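Ovura (software)

Ovura is a grasp planning and control package for two-finger robot grippers. It takes images from a small camera mounted at the wrist, picks a place to close the fingers, and sends position and force commands to the gripper. It was written at Kornent, a software firm in Clanau, by Ro-un Tak and Ülle Kuusk, and first released in August.

The package grew out of an older planner called Pärn, which relied on a fixed overhead camera. Pärn lost sight of small items once the arm moved over them. Tak replaced the overhead view with the wrist view and kept most of the motion code.

Operation

Ovura runs as five separate processes, which exchange messages over a local network. The perception process finds the fingertips in each image and masks them out, so that the gripper is not mistaken for part of the workspace. It then splits the remaining area into surface and objects. Small specks are dropped by a size filter, and bright glare is handled by comparing several exposures.

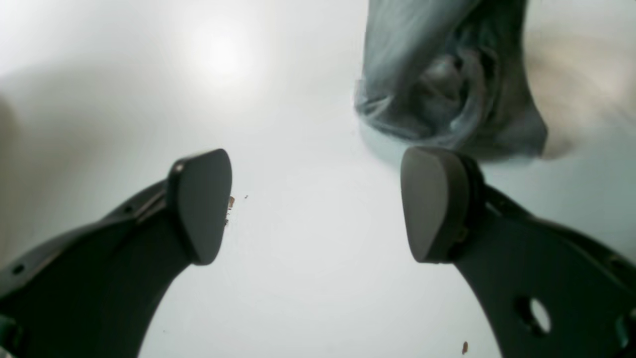 Wrist camera view of an open gripper over a white work surface, with small brown crumbs near the left fingertip.

The planner scores possible grasps by finger clearance, pad contact area and distance from the current pose. Objects close to the lens are often blurred, and the planner treats them as obstacles until a sharper view is available. If no grasp scores high enough, the arm backs off and takes another image – a step the manual calls a "second look."

Testing

The standard test set contains 3,712 recorded grasp attempts, of which 263 are marked as failures. Povilas Strazds, who maintains the set, has sorted the failures by cause. The largest group involves soft items that fold as the fingers close. Force control for such items was rewritten by Jurgita Strazds and is still listed as experimental.

See also: Pärn (planner); Grasp planning; Visual servoing

Last edited December 10, 2021 | 5 comments | Contact | Back to top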